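OK, patio wiring thread! I've wanted proper outdoor outlets since March and I'm finally picking the boxes. So into it!!

Damián Garrido talked me into the gray kind with a see-through lid. 3 evenings of reading later, I get the hype.
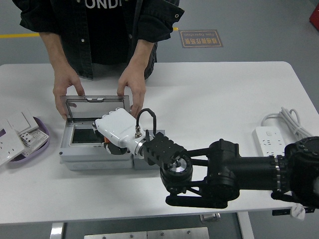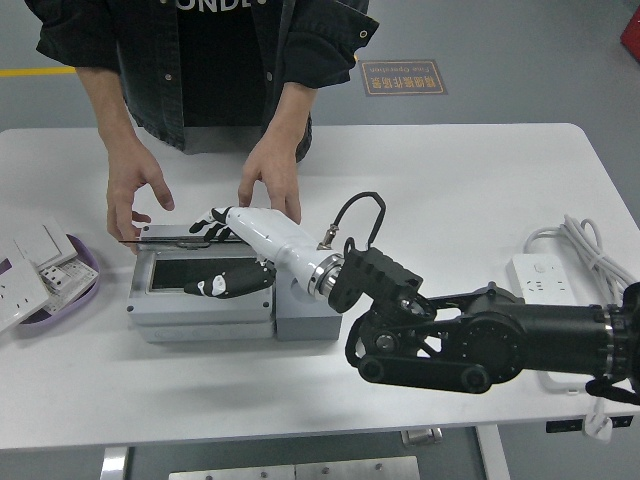

My patio gets rain sideways, so whatever goes on that wall has to be easy to check in a hurry. I want to peek at things without opening anything. And when I do open it, I love a hinged lid like the one on this gray box, no loose cover to drop in the flower bed!

Next up: measuring the wall. I have 20 feet of conduit and big plans.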